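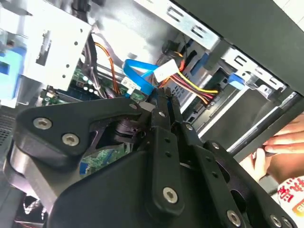 Câble SATA bleu et faisceau d'alimentation, boîtier ouvert.

4. Débrancher et rebrancher les câbles internes

La fiche commerciale de Horker parle d'une opération « sans effort ». J'en doute, et je vous conseille d'en douter aussi avant de tirer sur quoi que ce soit.

4.1 Éteignez l'ordinateur, retirez le cordon secteur et couchez la tour, l'intérieur vers le haut.
4.2 Touchez une partie métallique nue du châssis. Le bracelet Twal fait la même chose, en plus cher.
4.3 Repérez le câble de données SATA. Saisissez-le par la fiche, jamais par le ruban.
4.4 Pour l'alimentation, tenez le connecteur blanc et tirez droit. S'il résiste, balancez-le légèrement.

Attention — ne forcez pas un connecteur en biais. Le guide Harkance promet des détrompeurs infaillibles ; Noman Gilani, qui a relu cette section, en a vu céder 2.

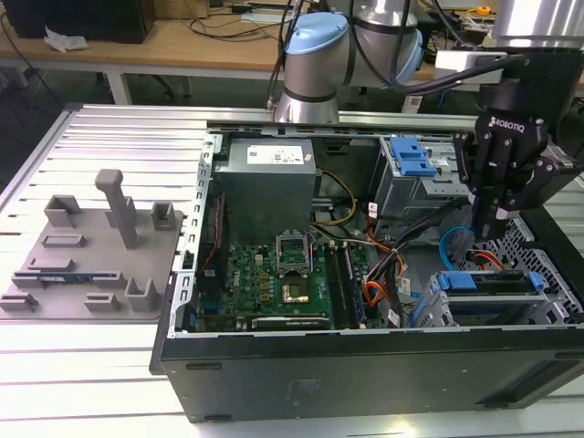
4.5 Écartez ensuite les faisceaux qui passent près des emplacements mémoire. Ne les coincez pas sous la cage des disques.
4.6 Si le cadre de fixation du processeur est relevé, n'approchez ni câble ni outil du socket.
4.7 Rebranchez les fiches dans l'ordre inverse, sans serrer les colliers tout de suite.

Remarque : Clutine annonce 2 000 manipulations par connecteur. Le chiffre vient de la brochure, et je n'ai trouvé aucun protocole d'essai. Vérifiez plutôt l'état des contacts à chaque démontage.
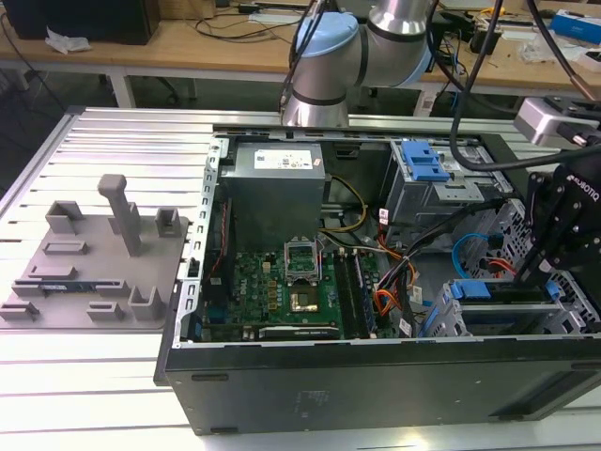

Faut-il remplacer un câble SATA dont la fiche prend du jeu ?
Remplacez-le. Une fiche qui bouge provoque des erreurs de lecture que l'on met volontiers sur le compte du disque, et aucun réglage logiciel n'y changera rien.

4.8 Contrôlez une dernière fois qu'aucun fil ne touche un ventilateur, puis refermez le panneau.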